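Home | Builds | Interviews | Parts Bin | About

Two arms and a loaf of bread

Hazel Baptiste has spent 200 evenings in the Carnwood shared workshop teaching a pair of robot arms to make lunch. She does not recommend the hourly rate.

"My sister can make a sandwich in two minutes while yelling at a dog," she says. "I'm at eight, and I need quiet."

The arms run on Arkedix, control software she wrote herself and describes as "mostly apologies." Her current task list has 96 steps, down from nearly 300 in September, when she was still telling each joint what to do. The bench is papered in brown and marked off with blue tape, so that everything has an address. The plate gets its own patch of it.

"Bread is the enemy," she says. "Metal stays the shape you left it. Grab a slice too hard and you've made a hinge."
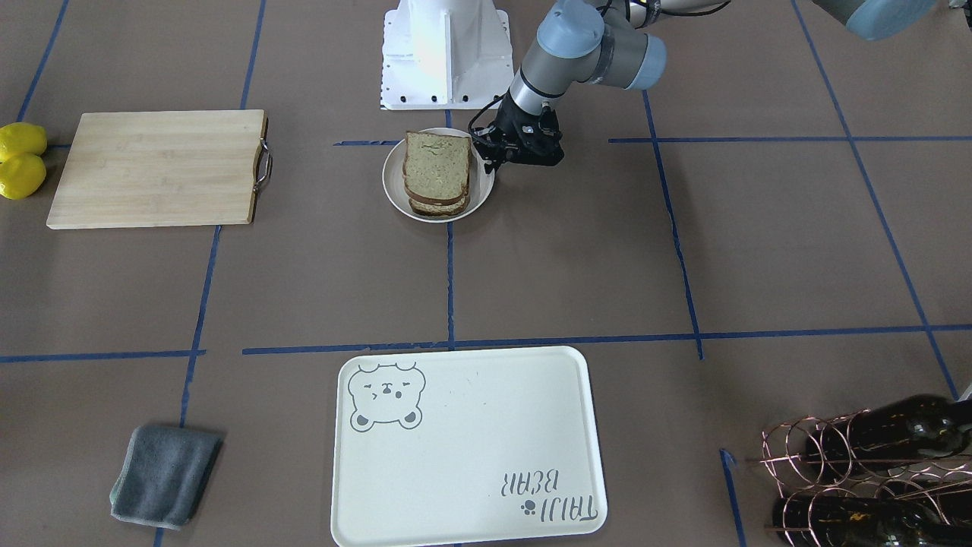
Trasten, from the next bench over, asked whether a spatula wouldn't do the whole job better than fingers. Slide it under, lift, done, and no more thumbprints in the crust.

Baptiste has heard this before, usually from people holding a spatula.

"Sure, and then I need a third arm to hold it," she says. "Or a tool changer, and there goes my winter."

She'd like both arms to work the same plate without arguing over it. For now the left one mostly waits its turn. After that she wants to try slicing, a plan the workshop has asked to see in writing.

"They want a page on the knife," she says. "I've got a paragraph."

Recent
Matar's garage lathe, one year on
Quieter fans for small enclosures
What we learned wiring the Carnwood bench lights
Printing gears that last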